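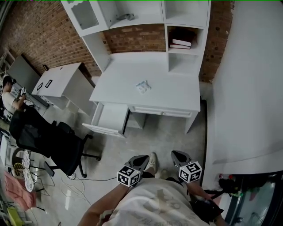

White desk with hutch, against the brick.

Theater > Lighting and Effects > Stage Haze > Hidon 3 Touring Hazer

24th April
By Gediminas Luik
3 min read

The Hidon 3 is sold as a hazer for small theaters and solo shows that travel. Eglītis, who make it, say it is "silent in performance." I have stood next to a lot of silent hazers. This one is quieter than most of them, and in a black box with the air handling off, the front row will still hear the fan during a pause. If your show is a monologue with long pauses, put it in the wings and run a duct.

It is a water-based machine. The output is thin and even, good enough to show a beam from a single profile without turning the room into a swamp. The brochure says it fills a 200-seat house "in moments." I don't know what a moment is. At the Gondine, with the doors shut, we started it before the house opened and were glad we had. With the doors open and people coming in, it lost ground and never quite got it back until the first scene change.

Control is over DMX or from the panel on the back. The panel has three buttons and a small display that is hard to read in the dark, a strange choice for something that lives in the dark. DMX takes two channels, output and fan. The low end of the output channel does very little, then it does a lot. Write your cues in the actual room.

Fluid is where I would slow down and do some math. Eglītis want you to use their own, sold under the Nellon name, and the warranty says so in small type on the last page. Nellon fluid is fine. It also costs more than the stuff you are probably using now, and I have not seen anything that explains the difference. Ask the dealer to put the warranty terms in an email before you pay.

Weight is 23 pounds with the tank empty. The handle is on top and off center, so it swings into your leg on stairs. There is a road case, sold separately, and I would count it as part of the price if you tour. The tank cap does not lock. Drain it before it goes in the van.

What comes with it: the hazer, a power cable, a hanging bracket, a printed manual. No fluid, no DMX cable, no duct adapter. The duct adapter is the part you will want.

Check with the venue about smoke detectors before you book it in. "Detector friendly" is printed on the box, and a fire marshal will not care what is printed on the box.

We stock it for rent and for sale. Rentals are by the week, three weeks at the longest through the end of July, when the fringe bookings take most of them. If you are thinking of buying, rent first and take the rental off the price. I would do a full tech with it, with bodies in the seats, before deciding.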